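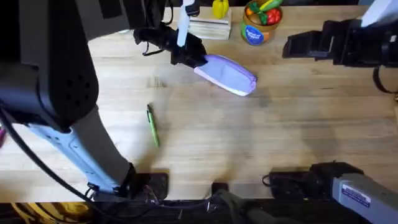
Butcher block is a type of wood surface made by gluing strips of solid wood into a thick slab. It is used for kitchen counters, worktables, cutting boards and workbenches. The name comes from the heavy blocks on which butchers cut meat, although most butcher block sold now is much thinner than those early pieces.

Construction

There are three common forms. In edge grain, long strips are set on their narrow sides and glued together, so the edges of the boards form the top. Face grain uses wider boards laid flat, and it shows more of the figure of the wood but marks more easily under a knife. End grain is built from short pieces stood upright, giving a checkered look. It is the most expensive of the three and the kindest to knife edges, as the blade slips between the fibers.

Strips may run the full length of the slab or be made up of shorter pieces joined end to end. Full-length strips cost more.

Woods

Hard maple is the usual choice in North America. Beech is common in Europe. Oak, birch, walnut, cherry and ash are also used, along with acacia and rubberwood in cheaper tops. Open-pored woods such as red oak are less suited to cutting boards, as the pores can hold food and moisture.

Finishing

Surfaces used for food are normally treated with mineral oil, or with a mix of oil and beeswax. The oil is wiped on, left for 30 minutes or longer, and the excess removed. A new top needs several coats, and after that a fresh coat whenever the wood looks dry. Desks and workbenches are more often sealed with varnish, polyurethane or hardwax oil, which last longer but are harder to repair in patches.

Movement and care

Wood swells across the grain in humid air and shrinks in dry air. Tops are therefore fastened through slotted holes or with metal clips that let the slab move. A top screwed down tightly may cup or split. Both faces should be finished, including the underside, so that moisture is taken up evenly.

Standing water leaves dark stains, especially around sinks and on woods high in tannin. Scratches, light burns and stains can be sanded out and the area oiled again. Butcher block should not be put in a dishwasher or left to soak.

See also

Countertop
Cutting board
Edge jointing
Workbench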